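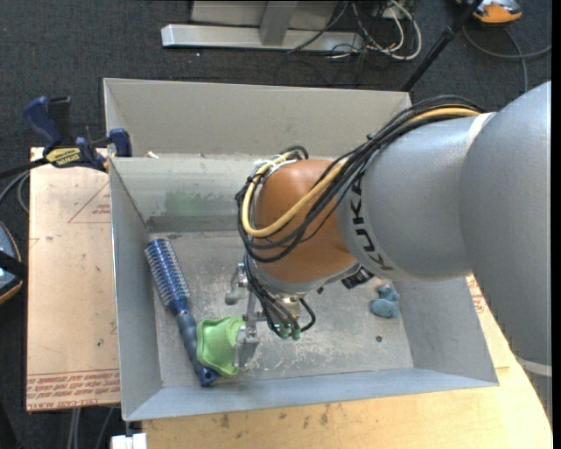
The Week the Gripper Wouldn't Let Go

Welcome to the bin-picking page of the Grismont workshop, and thank you to everyone who wrote in asking what happened to us in January. The short version is that we had an air fault. The long version took us 21 runs, one ruined lunch and a good deal of crawling under a table, and since I have never been any good at short versions, you are getting both!

Our arm picks household odds and ends out of a metal bin, one at a time, and has been doing so quite happily since June. On January 24, 2020, Delia Crăciun was running the morning session when the fingers closed and then simply stayed closed. The program said open. The screen said open. The gripper had other ideas, and the arm went on to its next move as if all was well, which is the part that worried us.

Delia pressed the stop straight away, bless her, and no one had a hand anywhere near the bin. We wrote it up as a safety matter all the same.

The hairbrush, with its blue and white bristles, is an old favorite of ours and a harder pick than it looks. A round head wants to roll, and a handle with something green lying across it gives the fingers two things to think about at once. Viorica Bogdan calls this one "the traffic jam."

The little light-blue fellow over by the right wall is no easier. Small rubbery things close to the side of a bin leave very little room for a metal finger, and we have had our share of bumps there.

Now, the green-tipped fittings low down on the gripper. We suspected those first, and Lăcrămioara Toma went over every one of them with soapy water – not a bubble. The trouble was farther back, in a valve that stuck after it warmed up. It had 3464 cycles on it, and Zamfira Ursu found that it behaved perfectly for the first 90 of each session, so of course it passed every quick test we gave it.

The cables looped over the wrist got a good look too while we were at it. We found no damage, but they are now on the list of things we check by hand before starting up.

What has changed: the valve is new, and the arm now waits for a signal that the fingers have really opened before it moves anywhere. If the signal doesn't come, everything stops and a person goes to look. We have done 856 picks that way so far without a repeat. Zamfira Iordache keeps the fault log, and she is glad to share it with anyone running a similar setup. Just ask for her at the Grismont front desk.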